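**Dellum adopts revised disclosure form for residential resales**

May 7, 2018 — The Dellum Board of Real Estate has approved a revised property disclosure form for resale homes, replacing the version in use by its member brokerages. The new form applies to listing agreements signed on or after the date of adoption. Listings already active may continue under the old form until they expire or are withdrawn.

The board has 421 member agents in 43 offices. Its listing service covers Dellum, Pumphrey and the unincorporated area along Kerov Road.

The main change concerns square footage. Under the old form, sellers entered one figure for total living area and did not have to name a source. The revised form separates above-grade finished area, below-grade finished area and unfinished area, and asks for the source of each figure: county record, appraisal, builder plans or owner measurement. Enclosed porches count toward finished area only if they are served by the permanent heating system of the house.

"Two brokers could list the same house a year apart and be 200 square feet off, and neither one had made an error under the rules," said Efthymia Xenos, who chairs the board's forms group. "The source line is what we were missing."

The group reviewed 1,515 closed resale files before drafting the form. In 49 of them, the living area in the listing differed from the appraisal by more than 10 percent. Most of those files involved finished basements, and a smaller number involved converted garages in the older part of Pumphrey.

A second change covers fixtures and appliances. The old form had a single line reading "appliances included," which led to disputes at the final walk-through. The new section lists built-in items by type, with a yes or no entry for each and a space for the approximate year of installation. Items that are not attached to the house are presumed excluded unless they are written in. Portable kitchen appliances fall in that group. Microwave ovens are treated as built-in when mounted to a cabinet or wall, and as portable when they rest on a counter.

The roof, water heater and septic sections are unchanged apart from numbering. The section on shared driveways now asks whether a recorded maintenance agreement exists and, if so, for the recording number.

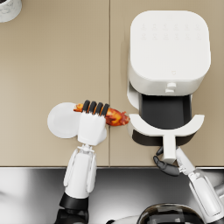
*Rendering: air fryer on a beige kitchen countertop.*

Gülizar Dursun, managing broker at Grollov Realty, said her office had tested the draft on its own listings since December. Sellers took longer to complete the measurement section, she said, and several had to request records from the county before signing.

"The appliance page is quick. The area page is where people stop," Dursun said. She asked the board to allow a listing to go live with the below-grade figure marked "pending" for up to ten days. The board accepted that request — the pending period is in the final text — but a listing with a pending figure may not advertise a total living area.

Brokerages that submit an outdated form with a new listing will receive a correction notice and have five business days to replace it. After that, the listing is moved to inactive status until the current form is on file. No fine applies to a first notice.

The form and a two-page instruction sheet are available to members through the listing service. Owners selling without an agent may request a printed copy at the board office in Dellum. Use of the form is optional for those sales.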